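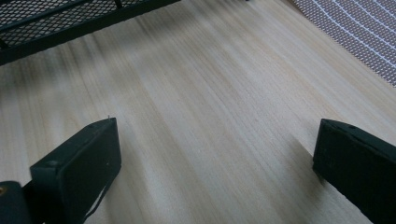
Two black fingers, open, and a planner that won't guess

Quick one from the Billside office, typed up on the train. I spoke to the person who looks after the planning code at Trerusard. No names, their request.

First question was the open pose. Why does the planner care so much about a gripper holding nothing?

"Open is where most of our bugs live," they said. "Fingers apart, bare wood in between, and perception has to say there is no object there. Ours used to invent one. Wood grain, mostly. Long streaks look like edges if you let them."

The fix was dull. They pulled 2637 frames of plain surfaces, threw out the bad ones, kept 1390 and retrained the segmenter. Then a second check: the planner wants 6 frames in a row that agree before it closes.

"At 80 milliseconds a frame you can feel the wait. I'd like it shorter. The control people say leave it alone, so we leave it alone."

Shadows? Still a pain. A soft one next to a finger can read as part of the finger, and then the width estimate drifts. Mesh is worse, apparantly — see-through in one view, solid in the next.

Tooling came up a lot. They replay everything in Kahsay, the in-house log viewer, which was written in a hurry at the Emham site and never rewriten.

"It crashes if you scrub backwards. So we scrub forwards."

Next up is a confidence value the planner can read directly, instead of a yes or no. Due in September. Half of it is merged already, the other half is waiting on review.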